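Masten Table Setting Work, Progress Report to the Gestel Fund
Period ending September

Summary

We asked for money to work out a simple standard for the fruit-and-bowl task: one piece of fruit, one bowl, one clear table. We have spent $2,315 of it. I am less sure than I was in the proposal that the standard is worth having, and the sections below say why.

The task

The layout has been cut down since the spring. The Nidia version had a tray, a cloth and three fruits, and people argued over what counted as done. We now use a strawberry and a shallow bowl on a white top, with open space between the two.
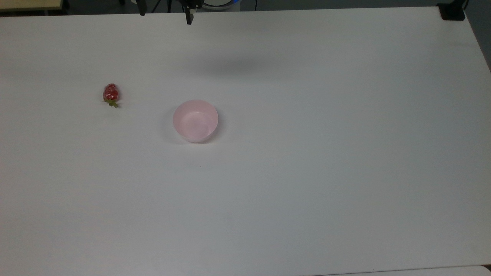
Figure 1. Strawberry and pink bowl on the white table, bowl empty.

The pink bowl is fine for what it is. Pale pink on white does not stand out much, and I would like a darker one tried before anyone writes it into a spec. The Wihongi notes call the strawberry "representative of small produce." I don't see how one strawberry represents a grape or a plum.

Results

The log holds 1,537 entries. Of these, 657 have no note on where the fruit started, so they tell us little about distance. The tally sheet marks most of the remainder as complete, but "complete" was left to whoever filled in the sheet. I would not quote a success rate from it, and this report does not.

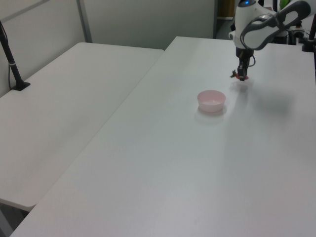
Figure 2. Bowl on the main table, with the second white table alongside.

Spending

Most of the money went on the tables and on fruit. Fruit cost more than planned. Bruised berries were swapped out, and the budget had assumed they would last.

Next period

Eight layouts are planned, with start positions written down every time. If the results are no clearer by the end of that set, I will recommend closing this line of work and returning the balance.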